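Put the Lid Back on the Corn

Everybody has an opinion on corn in August and most of them are wrong. Grill it. Soak it first, don't soak it. Microwave it in the husk for a trick you saw somewhere. Slather it with something orange out of a jar. Fine. Do that. But at my house corn gets boiled, in a pot, with a lid, and I'm tired of being talked to like I'm ruining it.

I say this as a person who grew up outside Stitmont, where the farm stand on the county road sold it out of a pickup and you ate it the same night or got yelled at. My mother had one big pot. Dented, brown on the bottom, lid from some other pot that died before I was born. The lid didn't fit right. It rattled. You could hear supper from the driveway.

So, the case for the lid.

Water boils faster with it on. That's all the science I have and it's plenty. It's hot out, the kitchen is already miserable, and the last thing anybody needs is an open pot of water steaming up the windows for twenty minutes before a single ear goes in. Lid on, water up, corn in, lid on again, burner off. Walk away. The corn does not need you standing there.

And yet. Go look at any cooking site and it's a giant open stockpot with steam pouring off it like a train station. Looks great. Terrible way to get dinner on the table at 6:30 with people wandering in asking when is it.

Second thing, size. People think they need the enormous pot. They own the enormous pot, it lives on top of the fridge or out in the garage with a spider in it, and once a summer they haul it down and fill it with so much water they can't lift it. For corn! Snap the ears in half. They fit in a regular pot now. The pot you make soup in. My everyday one holds enough for the two of us and a guest and I've fed more people than that by doing a second batch, which takes no time at all becuase the water is already hot.

I know, whole ears look nicer on a platter. They do. Half ears are easier to hold, easier for kids, and you can take one more without looking greedy.

Third thing and this is where I lose people. Glass lids. I was against them for years. Thought they were for people who don't trust their own stove. Then the old pot finally went (handle came off, full of potatoes, don't ask) and I replaced it with one from the discount place in Jisorport, a Sostisum, on sale for 18 dollars, and it came with a glass one. I figured I'd hate it. I don't hate it. You look in, you see bubbles, you leave it alone. With the metal lid I was lifting it every minute to check, letting all the heat out, which is the exact thing the lid was there to stop. A glass lid makes you leave the thing alone.

Gripes, to be fair. The glass fogs up so for part of the time you're looking at a cloud. It's heavy. And where do you put it when it's off? Nobody has a good spot. Flat on the counter and there's a puddle. Upside down on its knob and it spins around like a top. I lean mine on the backsplash and twice now it's slid. I'd pay real money for a kitchen designed by somebody who has once held a hot wet lid.

Also handles. Get a pot with two loop handles, one each side. A long single handle is for saucepans. Carrying corn water to the sink with one long handle is a wrist injury waiting to happen, and it sticks out over the edge of the stove where a kid can grab it. Two loops, two dish towels, done.

Salt in the water? No. Sugar? Please. If the corn needs sugar you bought it on the wrong day. Save the salt for the butter.

A pot, a lid, an ear of corn. I can't see what else you'd want on the table, besides butter and something to wipe your chin with.

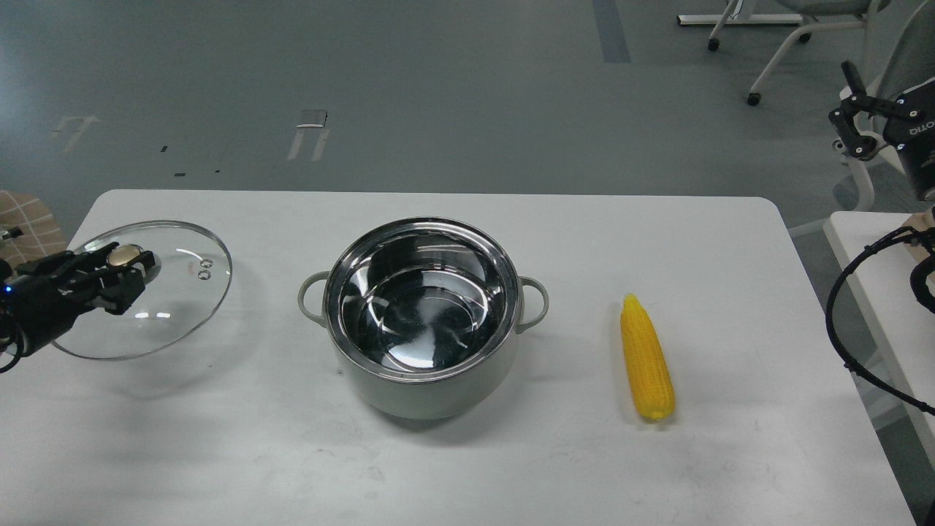 Cao wrote in after I complained about all this the first time to say the lid is beside the point, that boiling washes the flavor out no matter how you cover it, and that steaming over an inch of water beats the full pot every time. I've tried it. It's good. It's very close to what I do, if I'm being fair, and it uses less water, and it still needs a lid, so I'm counting it as a vote for my side.

What I won't give on is the grill. Grilled corn is a fine thing at somebody else's house. At mine it means charcoal, an hour, one person outside in the smoke missing the whole conversation, and ears that are black on one side and raw on the other. Then everyone says how smoky. Yes. It was in smoke.

I had it at a street fair in Stitmont last summer and stood in line 16 minutes for one ear on a stick. It was delicious and I got it in my hair. I'm not saying never. I'm saying not on a Friday when I've just got home and the bag from the stand is sitting there getting starchier by the minute.

Shuck it over the trash. Get most of the silk, don't be a saint about it. Snap, drop, cover, turn off the heat, set the table. When the plates are out the corn is ready. Save the cobs if you make stock, I never do but I keep meaning too.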